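Play kitchen

A play kitchen is a set of small household things - dishes, cups, pretend food and very often a stove or a microwave oven - put together so that cooking, serving and clearing away can be acted out without any real cooking being done. The name is used both for the large standing units with cupboards and a sink and for the looser kind of collection, which may be no more than a tabletop and a box of pieces gathered over the years. This article is mostly concerned with the second kind, sometimes called a tabletop kitchen, which is cheaper, easier to put away, and in many homes the one that gets the most use.

Contents of a set

There is no fixed list, and no two households would agree on one. Most sets begin with a plate, a bowl and a pair of mugs, and grow from there as birthdays come and go. The collector Uriel Zepeda, whose handwritten catalog of play food runs to 3,597 entries, divided the pieces into "wares" and "fare," the wares being anything that holds food and the fare being the food itself. The division is a handy one and has stuck among people who trade older sets, although Zepeda himself never quite settled where a bottle of sauce belonged and entered it under both.

Fruit has always been the largest part of the fare. It is easy to mold, it comes in bright colors, and even a very small child can tell a banana from a strawberry from across a room. Citrus is commonly sold as a half round with the segments showing, so that it reads as something already cut and ready to be handed out. Vegetables sell less well, a fact that will surprise few parents.
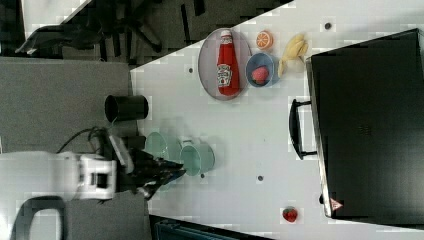

Mixed sizes are a well-known feature of tabletop kitchens, and a rather charming one. Pieces come from different makers and different years, and full-size kitchen things tend to wander in among them: a spare mug, an old plate, an empty bottle that has been rinsed out and kept. Children seem hardly bothered by this. Jayson Gatchalian, who ran the toy library at Cirkthorpe for many years, wrote in his short guide to the collection that the borrowed grown-up things were asked for more often than the miniature ones, and that a plain mug with a good thick handle would outlast nearly everything else on the shelf.

Play

Games usually follow the order of a meal. Something is chosen, put in the oven or on the stove, carried to a plate and offered to whoever happens to be sitting nearby, who is expected to eat it with some show of pleasure. Drinks are poured from nothing into cups and drunk at once. The game known in Cirkthorpe as Kusasness adds a second half, in which the table is deliberately upset - mugs tipped over, fruit spread to the corners - and the players put it all back to rights before the next guest comes in. Many families play something of the kind without having a name for it.

Care and storage

Smooth pieces can be wiped with a damp cloth and a little dish soap, then left out to dry before they go back in the box. Mugs and cups keep well on their sides, or upside down on a shelf if there is room for one. The Preseck toy library, which lends out 40 boxed kitchens from a stock of 2,000 pieces, packs the wares at the bottom and the fare on top, with the bowls nested and the bananas laid along the edge where they will not be bent. Paper labels on bottles are the first thing to wear and are generally left as they are.

See also: Dollhouse furniture; Pretend shop; Tea set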